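Section 4. Preparing the Table Task (Place Setting)

Firkstead Robotics Club — Student Handbook for the Two-Arm Station

Before you start this section, you should have finished Section 3 (power-up and homing). If the arms were not homed today, go back and do it first. The values in this section are not correct for an arm which was not homed.

The place setting is the second of the tasks for the June competition. The team must guide both arms to lay a cloth, a plate and cutlery in the order written on the task card. For practice we use the same objects every time, so that the results of one team can be compared with the results of another.

4.1 What you need

Task card 2 from the folder
One dark cloth with grid lines
One light-blue plate
One fork and one spoon, metal
Alignment sheet (transparent, stored flat in the drawer)
The station laptop, with the Fenoser control program already open

4.2 Clearing and checking the table

1. Press PAUSE in the Fenoser window. Wait until the status line says HOLD. Do not put your hands over the table before you read this word.

2. Remove everything from the last exercise. Wipe the table with the dry towel only. Cleaning spray leaves a film and the plate will slide on it.

3. Look at the cable of each arm from the wrist to the base. The cable must have enough slack for the forearm to reach forward fully. If it is tight at any position, call the session leader.

4. Check that no tool or loose screw lies on the rail behind the arm bases.

CAUTION: HOLD does not cut the power. The motors are still active and the arm can move if another student touches the keyboard. One person stays at the laptop and keeps the hands away from it until the person at the table says "clear".

4.3 Laying the objects

5. Unfold the cloth and put it in the center of the table. Smooth it from the middle to the outside with the flat hand. A small wave at the edge is acceptable. A fold in the middle is not, because the finger tips will catch it.

6. Put the spoon to the left of the cloth, with the bowl toward the back wall.

7. Put the fork further to the left and a little nearer to the front, with the tines also toward the back. The handles do not need to be parallel. In the competition the judges place them by hand too, and your team should be used to small angles.

8. Put the plate at the far right, behind the corner of the cloth.

9. Say "clear", step back, and let the laptop person press RESUME.

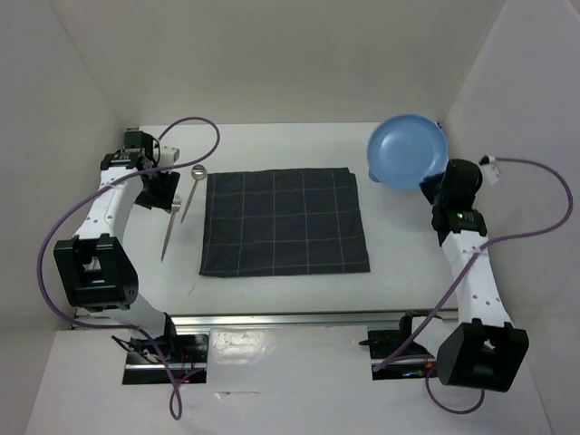 Figure 4-1. Table task with both arms over the work area. Cutlery at left, plate at far right.

Compare your table with Figure 4-1 before you record anything. The positions do not have to match to the millimeter, but each object must be on the correct side of the cloth. If you are not sure, use the alignment sheet, and take it off again before RESUME.

4.4 First approach

10. Select the right arm and set the speed to 38 percent. Beginners always start with this value. A higher speed must be approved by Blandine Poulain or by the session leader.

11. Guide the right gripper to the rim of the plate, with the fingers open. Stop when the finger tip is at the rim. Do not push down. The plate is light and it will turn under the finger.

12. Select the left arm and bring the gripper near the spoon from the left side. Keep the fingers higher than the cutlery until you are ready to close.

13. Press MARK. The program saves the position of both arms as the start point of your run.

Note: The position counter for the right arm should not go over 572 during this task. If it does, the arm is too near to the side wall. Move it back slowly with the manual keys and press MARK again.

Note: Teams which trained on the older Manetti arms sometimes expect the grippers to open automatically after MARK. On this station they stay as they are — you must open them yourself.

4.5 If something goes wrong

The cloth moves with the gripper. The finger is too low. Press PAUSE, lift the arm with the manual keys, lay the cloth again from step 5.

An arm stops and does not answer. Press PAUSE and wait for HOLD. Do not pull the arm by hand. Write the error code on the log sheet and tell Fedir Harasym, who keeps the spare cables.

The fork or the spoon falls from the table. Leave it until the status is HOLD. The run is not valid and you start again from step 5.

4.6 Recording the run

Write the team name, the speed and the number of tries on the log sheet. A full run gives 100 points, and the points for each object are printed on the back of the task card. When the sheet is complete, continue with Section 5 (Moving the Plate).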